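4.3 Clothes left on the bed

I said in Section 3 that I'd come back to beds, and I have more to say about them than about any other surface in the study. When I started the home visits in February I assumed the chair would be the main place where worn clothes pile up (everyone I know has The Chair). But of the 47 bedrooms I visited in Wenddale, the bed beat the chair easily, and it beat the floor too. People drop things there while they change, mean to deal with them later, and then it's eleven at night and the pile gets moved somewhere else.

What I wanted to understand was why one item gets folded and put away and the next one just lies there. I used the same tidying diary as in Section 3, the Nidell sheet, and I asked each household to leave the bed as it was when I came by. That was harder than it sounds! Plenty of people made the bed in spite of my note, and a few apologized to me for having made it. I left those rooms in the counts for furniture but took them out of anything to do with clothes.

The bed in Figure 3 is a good one to think with. It has a pink flowered sheet, a rumpled pink comforter with a pale floral pattern, and one crumpled black garment. Black on pink is about as easy to spot as clothing gets, and I had a notion going in that items like this would be picked up first. A dark thing on a light bed bothers the eye, or it bothers mine anyway.

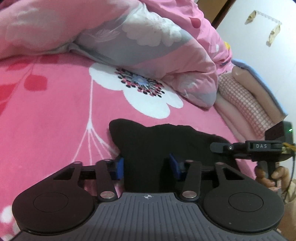 My notion didn't hold up very well. In the diaries, contrast with the bedding came up only now and then, and mostly from people who had just changed their sheets and were proud of them. What people wrote about far more was whether they knew what the item was. A sock is a sock. A soft dark thing in a heap might be a T-shirt or leggings or the top half of some pajamas, and you have to pick it up and shake it out before you can decide where it goes. That little step seems to be enough to put folks off. One diary entry reads, in full, "black thing, will look later," and I have thought about it a lot since.

There is also the question of clean or dirty. I had left a column for this on the sheet with two boxes, and people kept writing in the gap between them. Worn once, worn for an hour, worn over something else. Stirnus, the coding scheme I borrowed for the first round, has no place for clothes like that, so I added a third code and went back through the early diaries by hand. It took most of an afternoon – a slow and slightly grumpy one. Items under the third code stayed on the bed longest, and they were also the ones most likely to be moved to the chair at bedtime and back to the bed in the morning. Several households had a garment that made that trip for the whole diary period.

Then there's the comforter. I had treated it as background at first, which was a mistake on my part. In 17 of the bedrooms the comforter or blanket was pushed back in a heap and the clothes were on the bare sheet, and in those rooms tidying came in a particular order. People did the clothes first and the bed second, since you can't pull a comforter up over a shirt without feeling like you're cheating. (Four people did exactly that, and told me so.) Where the bed had been made before the clothes landed on it, the clothes were treated more like something set out on a table, and they tended to be folded right there on the spot.

I should say something about folding too, because the bed turned out to be where most of it happens. It's flat, it's the right size, and you can sit down. But a soft mattress is a poor folding surface for small dark knits. The fabric under your hands moves along with the fabric you're folding, the edges are hard to find, and the sheet comes up with the garment if you pinch too deep. When I watched people do it, they nearly always lifted the item clear first, held it up by two corners, and only then laid it down again. Nobody in the diaries described that lift as part of folding. They wrote "folded it" and moved on.

Figure 4 is the same bed, with the black garment bunched across the middle and the comforter heaped behind it. In the rating task described below, I asked readers to judge how long it would take them to put a room right. The guesses were all over the place – anything from a few seconds to ten minutes – and the long ones came from people who counted making the bed as part of the job. 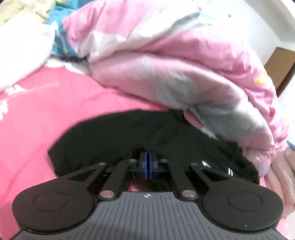

4.4 The rating task

For this part I went back to 50 adults, most of them from the same households, and asked them to look at pictures of other people's beds and say what they would do first. I used the Bühler prompt cards for the wording so that everyone got the same question in the same order, and I kept my mouth shut while they thought it over. Most started with the clothes. A smaller group started with the comforter, shaking it out and laying it over the end of the bed to get it out of the way, and these were mostly people who had told me earlier that they make the bed every day. I didn't ask them to explain the order, and I wish I had. The answers are set out by household in Table 6.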